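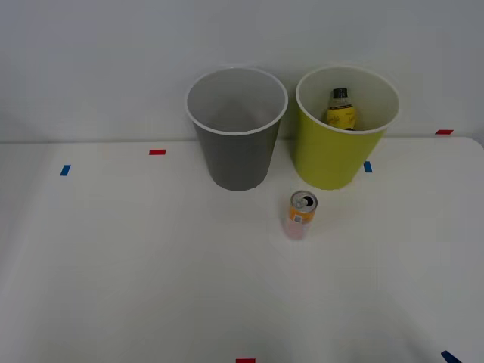 Day one of clearing out the kitchen plastics. I gave myself until December and I'd like to finish sooner. Posting as I go, mostly so I keep going. 9/6/24

---

Starting with cups. Two tapered ones, same shape, roughly the same size. One gray, one yellow-green, both with a white rim. I bought them at Stenitz when I moved in and they've been used for everything except drinks.

---

The rule I'm following comes from Martti Koivisto's newsletter. Every container gets one job. If it has no job after 40 days, it leaves the house. I've changed it a little. Mine can have a job and a backup job.

---

Yellow-green one already has a job. It holds the small bottle with the black cap and yellow label that used to fall over every time I opened the cupboard door. It leans a bit in there but it stays up.

---

Gray one is empty and waiting. Options so far:

- pens and the good scissors
- tea spoons by the kettle
- rubber bands, bag clips, twist ties

Leaning toward clips. They're in three drawers right now.

---

---

A few people asked about washing. Warm water, dish soap, soft sponge. I don't use the rough side on plastic, it leaves scratches inside and then tea stains them. For smells I fill the cup with water and a spoon of baking soda and leave it overnight.

---

Measured the cupboard shelf last night. It's 53 cm wide inside, and the door hinge takes a bit of that on the left. Two cups side by side fit with room for the salt and the oil. Three is too tight. You end up moving one to get at another, and then it lives on the counter.

---

Lids are a separate problem and get their own thread. I have a Boiko set where none of the lids fit the boxes they were sold with. I've tried pairing them twice. If you own the same set and found a match for the square one, please reply.

---

Where the extras go: the swap shelf on Irnura takes clean plastic if it isn't cracked. You can leave up to 4 pieces per visit. I'd rather make a few short trips than keep a bag by the front door for months, which is how the last clear-out ended.

---

To the person who said just buy matching jars: I looked. The Prustitico ones are nice, but I'd be adding to the cupboard before I've emptied it. Maybe next year. The cups work and they're already here.

---

Update on the gray cup. It's clips. I tried the spoons first and they were too long, so it tipped when I pulled one out. Clips and twist ties sit low and it stays put. Rubber bands went in the drawer with the string.

---

Next up is the shelf under the sink. It's mostly spray bottles and one bucket. I'll add to this thread when I get there.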